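Notes, board game talk, 20 Mar 2024
Shahab Mohammadi

Slide 1. Hello, thanks, mic check. Say who I am. Designed Riden with Niloufar Zamani, she did all the solo stuff, blame her for the hard mode (she's in row two, wave).

Talk is about porting a tabletop game to tablet. Mostly what we got wrong.

Slide 2. What Riden is. Two-player, river trade, small box. First print run 500 copies. Sold through slower than we wanted, then Drivham picked it up for their spring list and asked about an app. We said yes way too fast.

Slide 3. First mistake: copied the table. Full board on screen, tiny cards along the bottom, little animated hand moving the barges. Cute in the pitch. On a tablet you couldn't read a single card without zooming. Show the old mockup, let them groan, move on.

Slide 4. The undo question. SPEND TIME HERE.
- at a table people take back moves all day long, "no wait, sorry"
- app had no undo at all for the whole first beta
- 32 testers, 865 bits of feedback in February, undo was the top complaint by miles
- Niloufar wanted undo until a card gets revealed. She was right. I argued for two weeks, waste of everybodys time

Slide 5. Pace. Opponent turns. We animated every barge, every coin. Looked great the first game. By game 3 people were tapping the screen trying to skip. Now there's a speed slider, default is fast. If you take one thing home take the slider.

Slide 6. The AI opponent. Keep short, the Vikness people are doing a whole session on this after lunch, plug it. Ours cheats on easy (in your favor). Told testers, they didnt mind. Told reviewers, some minded.

Slide 7. Rules teaching. Old tutorial was the rulebook in pop-ups. Terrible. New one drops you in mid-game with a move that's obviously good. Borrowed the idea from Tehrani, the old card game app, credit them out loud!! Forgot last time.

Slide 8. Asynch play. Push notifications, timers, what to do when someone vanishes. We give the win after a week. Still get angry mail. If running late SKIP to 9.

Slide 9. Would we do it again? Yes but app and box designed together, same month, same table. Card text size decided by the tablet first.

Questions. Repeat them into the mic. If somebody asks about the sequel: can't say yet. Leave last slide up while people file out. 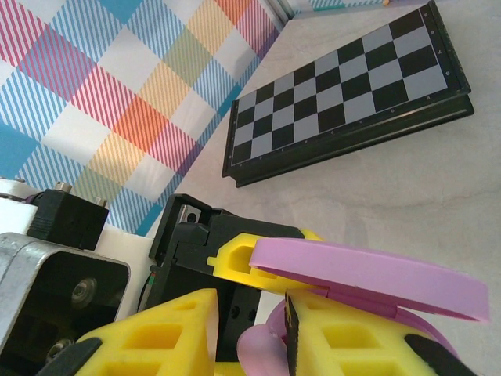

Last slide: folding magnetic chessboard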